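Serkthorpe–Clultbridge Boundary Referendum: Frequently Asked Questions

Last updated in January

What is being decided?
Whether the district of Geddes stays under the Serkthorpe council or moves to the Clultbridge council. The question on the ballot is limited to administration. It does not affect citizenship, and private land titles stay as they are.

Who can vote?
Any adult whose main address is inside the Geddes district line. People who own property there but live elsewhere cannot vote. The provisional roll was published with nearly 700 names. After the first round of objections it stands at 544.

Why did the roll shrink?
Most of the removals were duplicate entries. Serkthorpe and Clultbridge both kept lists for the streets north of the canal, and the two lists were combined before they were checked. The rest were addresses outside the line.

My name was removed. What can I do?
File Form B at the registry counter in Geddes by 4 p.m. on Thursday. Bring a tax bill or lease that shows the address. Appeals are heard by Effie Crichton, the registrar, or her deputy, Lachlan Kinnear. Late forms are not accepted.

Is there a turnout threshold?
Yes. The result binds both councils only if at least 379 valid ballots are cast. Blank ballots are not valid and do not count toward the threshold. If turnout falls short, the present boundary stays in place and the question cannot be put again during this council term.

What happens to district employees?
There are 54 posts. If the district moves, Clultbridge takes over all of them on current pay and grade. Unpaid overtime from before the transfer remains a Serkthorpe debt. Gavin Mackay, for Clultbridge, has asked for that clause to be reopened – it has not been, and the text signed by both sides applies.

Who pays for the Travstead water line?
The Travstead agreement splits the cost equally until the loan is repaid. The vote does not change it.

Can I watch the count?
Each side names two observers. Ewan MacBrayne and Lewis Rutherford handle observer passes for the Stay and Move campaigns respectively. The general public is not admitted, but the tally sheet is posted at the registry door once it has been signed.

Can the result be challenged?
A written challenge may be filed by any person on the final roll. It must name the rule that was broken. A challenge based only on the closeness of the result will be returned without a hearing.

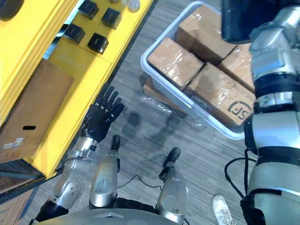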